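Jesto phone stand, grey metal
Reviewed by Itzel Zavala

I paid £11 for this in May and it has been on my desk ever since. It feels solid and doesn't slide when I tap the screen. The hinge was stiff for the first week and needed two hands, but it has eased a little. My old plastic one from Hendport tipped over whenever a call came in.

The round base takes up very little room, and the slot along the top of the plate makes it easy to pick up.

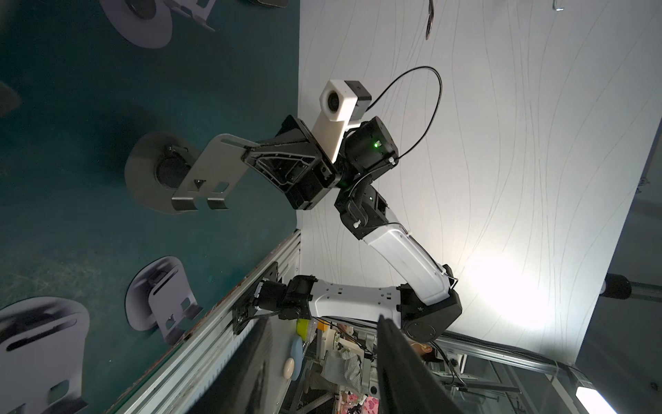 My charging lead goes through the gap between the two lips at the bottom. A thick case is a tight fit. Four stars.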